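Tuesday, after supper

Spent most of the day on the toy shelves. The Bezerra order came around ten, two flat boxes with 12 baskets in them, all nested and wrapped in brown paper. I had been putting off the block sorting until they got here, so I had no excuse left. Kept one basket out on the white table and put the rest under the window. 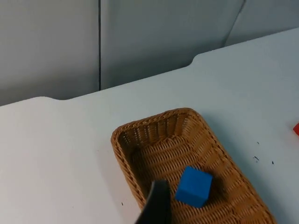 The old plastic tubs are going. They held everything but the lids never came back on, and two had cracks along the bottom. I wanted something low with open tops, and I had my doubts about wicker for foam blocks because of the snagging. The weave on these is tight and the corners are rounded, so I think it will do. One blue cube on the floor of the basket makes it look enormous. I had figured on one basket per color, and now I think two colors can share. Blue and green together, red and yellow together, and the odd shapes by themselves.

Ate lunch standing up. Soup from yesterday.

In the afternoon I counted the blocks, which I have meant to do since the Jistari sale, when the bag was sold to us as a full set. It is 51 pieces. The card inside says there should be more, but the number is smudged and I can't make it out. I wrote 51 on a strip of tape and stuck it inside the cupboard door. Then I turned to the tabletop, which has bothered me for weeks. It's all specks. I used dish soap, then baking soda paste, and left the paste on for 30 minutes while I broke down the boxes.

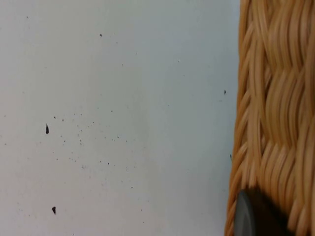
My sister called in the middle of it and said I should leave the table alone and spend the money on a cloth, and that she'd had the same trouble with her white counter until she quit looking at it. She thinks the baskets will be full of crayons and socks by July. She may be right about the socks. I told her I would think about the cloth and we talked about her car instead.

The Iltell catalog has a plain wipe-down cloth in gray, but only in the round size. Ciltelham had a rectangular one last spring. I will call them in the morning and ask. Need to measure first, the long side and the drop.

Went back in before supper to try the basket in different spots. It sits fine lengthwise on the bottom shelf. On the upper shelf it sticks out past the front and would get knocked.
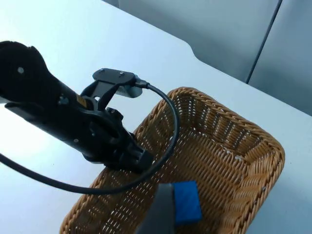
Do they need liners? I'm going to leave them bare for now. A liner would have to come out for washing every week or two, and I can shake a basket out over the back step in a minute.

Still to do: labels, the puzzle shelf, tubs to the curb. My knees hurt from the floor. Bed early.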